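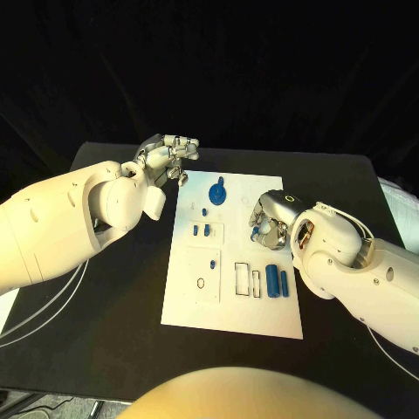

Sorting the Small Parts Before Anything Else

2024-10-30

I spent most of October getting rid of the jar. Anyone who builds small mechanical things has one. Mine was a big pickle jar with no label, full of pegs, pulleys, spacers and bits I had kept from kits I no longer own. Every project started with me tipping it out on the table and ended with me sweeping it all back in.

What I use now is a white board with outlines printed on it, one outline for each part. You put the part on its outline. If an outline is showing, something is missing. Most people have seen this done with wrenches on a garage wall, and it works just as well lying flat.

The blue parts went first. They come from an old Drirkar set I bought secondhand in Pandthorpe for 20 dollars, with 73 pieces in the box and no instructions. The round pulley goes near the top of the board in the middle, with its little stub pointing up. A small peg stands just below it and to the left. The rest fall into a loose grid. I tried a strict grid at first and gave it up. The parts are different sizes, and forcing them into equal squares left big gaps in some places and crowding in others.

Pegs are the worst of it. They are small, they roll, and they want to be picked up by the very end. I hold each one just above the board until I'm sure of the spot and then lower it. Dropping them from higher up means going under the table with a flashlight, and I have done enough of that.

A few notes on the setup, for anybody who wants to try it.

The table should be dark. Mine is close to black, and a white board on it has a clear edge even at night. On my old pine table I kept setting parts down half on and half off.

Print the outlines a little bigger than the parts. My first sheet was exact, and I couldn't see the line once the part was in place. I added 3 millimeters all the way around and that fixed it. Some of my lines came out faint, which is the fault of a tired printer. I can still read them, so they stay.

Keep the backdrop plain. I have a dark curtain behind the table, and it makes it easier to look at nothing but the board.

Do one color at a time. I mixed blue and gray on the second evening and had to start over.

From a full jar to a full board took me 60 minutes the first time I timed it. I'm faster now, though I haven't timed it again.

There are still gaps. One Kumsa axle has been missing from its set for as long as I've had it, and a shop in Stullitberg that used to sell them singly has closed — I'd pay the postage if anyone has a spare. In the meantime I left its outline on the sheet.

The jar is washed and back in the kitchen with dried beans in it. Gray parts are next, and there are a lot more of those. I'll probably need a second board, and I still have to decide where to store it.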